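Looking after lime plaster in an older house

Lime plaster needs to breathe, so check what is already on the wall before you paint it. Flick a little water at a bare patch. If it soaks in, the surface is open and will take limewash. If it beads, there is probably an old vinyl or acrylic paint in the way, and that should come off first.

Small cracks are normal in a house that moves with the seasons. Rake out anything wider than 2 mm with an old screwdriver, brush away the dust and mist the edges. Press the filler in firmly and leave it a touch proud. Keep gypsum fillers for plasterboard — they set too hard for lime.

Mist the repair morning and night for 3 days and keep heaters away from it. June is a poor month for the job in a cold house, as the plaster dries slowly and can stay soft.

Move furniture well clear of the wall before you sand. Lime dust is harsh on eyes and skin, so wear goggles and gloves, and shut the doors to the other rooms. 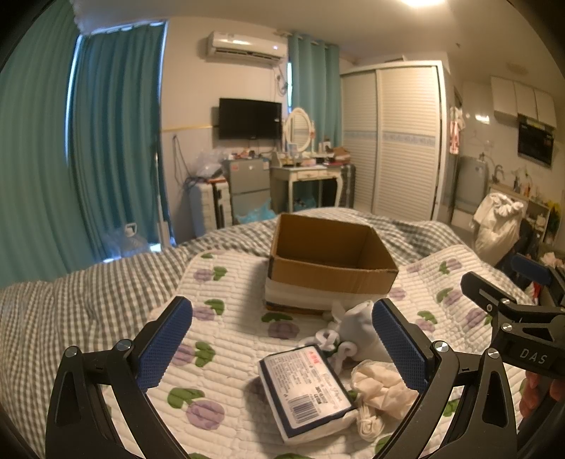

Quilted blanket with purple flowers, over a checkered duvet.

Take bedding out of the room before any sanding starts and shake it outside if dust has reached it. Vacuum the floor and sills with a brush head, then wipe down with a damp cloth — a dry one only shifts the dust about.

Blair Menzies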